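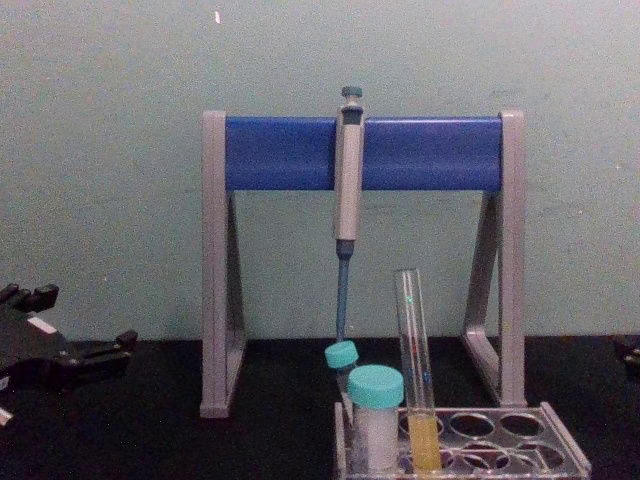
Rosalinda Sebastian fragt seit April in jeder Besprechung, wer eigentlich unterschreibt, wenn der Greifer pipettiert hat: sie, die danebenstand, oder die Abteilung. Eine Antwort hat sie von uns bislang nicht bekommen, und im Antrag steht dazu kein Satz.

Zwischenbericht an die Geschäftsführung Zirnormont
Vorhaben Serkach, Teilautomatisierung der Probenvorbereitung
Stand: Mai 2021

1. Was läuft

Der Arm bedient am Versuchsplatz eine gewöhnliche Einkanalpipette. Das war Ihre Vorgabe, damit wir kein neues Dosiersystem kaufen müssen. Bis Berichtsschluss wurden 800 Transfers gefahren, geplant waren 2000. Der Rückstand geht zum größeren Teil auf das Greifen aus dem Ständer zurück. Hängt die Pipette leicht verdreht, fasst der Greifer daneben und jemand muss sie von Hand ausrichten. Auch das Abstellen von Röhrchen mit Schraubdeckel neben offenen Glasröhrchen im selben Gestell macht Mühe. Holari hat eine neue Kalibrierung zugesagt, einen Termin haben wir nicht.

2. Was sich für das Personal geändert hat

Im Antrag war von Entlastung die Rede. Ich sehe davon wenig. Efren Lacson und Jocelyn Panganiban pipettieren an den Versuchstagen seltener, dafür bestücken sie Gestelle, schrauben Deckel auf und zu und warten auf Fehlermeldungen. Beide empfinden das Warten als anstrengender als die frühere Arbeit. Über Handgelenkbeschwerden wird weniger geklagt, das halte ich fest, ziehe daraus nach so kurzer Zeit aber keinen Schluss.

Von den 19 Beschäftigten im Labor sind vier eingewiesen. Die übrigen fragen, ob ihre Stellen gemeint sind. Die Auskunft aus Maglaya, man plane »keine unmittelbaren Anpassungen«, hat die Stimmung nicht verbessert.

3. Kosten

Die Schulung durch Holari war nicht budgetiert. Für Ersatzfinger sind bisher 500 Euro angefallen. Die Arbeitszeit fürs Danebenstehen taucht in keiner Kostenstelle auf, Senthil Mathew trägt sie ab sofort gesondert ein.

4. Empfehlung

Den zweiten Arbeitsplatz vorerst nicht umrüsten. Die Frage der Unterschrift vor dem nächsten Abschnitt schriftlich klären, unter Beteiligung des Labors. Die Zahl der Handeingriffe legen wir mit dem nächsten Bericht vor.

Reynaldo Mercado
Laborleitung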